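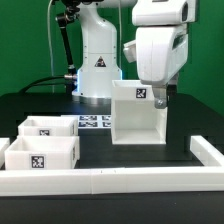 Arnavstead display box project
Progress report to the Haque fund, 7 Feb 2026
From: Nneka Tijani
To: Gus Bellamy

Gus, sorry, this is shorter than the last one. Wanted it with you before your meeting.

Where we are

Box shape is settled. Square, white, open at the front, stands upright on a table. Plain inside so whatever goes in it shows up. We dropped the version with a door, the hinge side kept catching and the children's library didn't want doors anyway.

Raised rim round the top is staying. Skalent wanted it flat to save a step, but two boxes stacked without a rim slide about when the table gets knocked. Kept it low.

Order is for 30. First batch is in from Skalent, rest promised but no firm date, I'm chasing. One came with a split in the back wall and has gone back. Two others a bit rough on the front edge, sanded those ourselves, fine now.

Tables and backing

Black tables for all of it. Tried the pale ones from the hall first and you lose the white box completely. Green backing behind, plain, no pattern. Brirmont had a roll left over and let us have it cheap, there's enough for both rooms if we're carefull with the cutting.

Money

First payment 2000, second payment 2000, both received, thank you.
Spent so far 3916. Left 84.
That covers the full box order (paid up front), the backing, paint and delivery. Van hire came in higher than the estimate as we had to go twice. Reciepts are in the shared folder except the second van one, which I'll scan tonight.

Not done yet

Labels. Wording agreed for the shells and the buttons, not for the tools.
Second room needs clearing before anything can go in, still full of chairs.
Lids. People keep asking. Not in the budget and I don't think we need them, dust can be wiped out from the front easily enough.
Packing for the travelling set. Boxes are awkward to nest being all one size, so looking at putting the smaller objects inside them wrapped and strapping the open side shut with card.

Changes from the plan

One. We said mixed sizes in the application, now it's a single size. Cheaper and quicker. If this needs a formal change form please send me the right one, the link in your email didn't work.

What I need from you

A yes or no on carrying the 84 over to labels.
Whether the fund's name goes on every box or just on the board by the door.
The end date. Letter says July, the online form says something else.

Next report once the second batch has come in and been checked. Ring if anything is unclear, email is slow this week.

Nneka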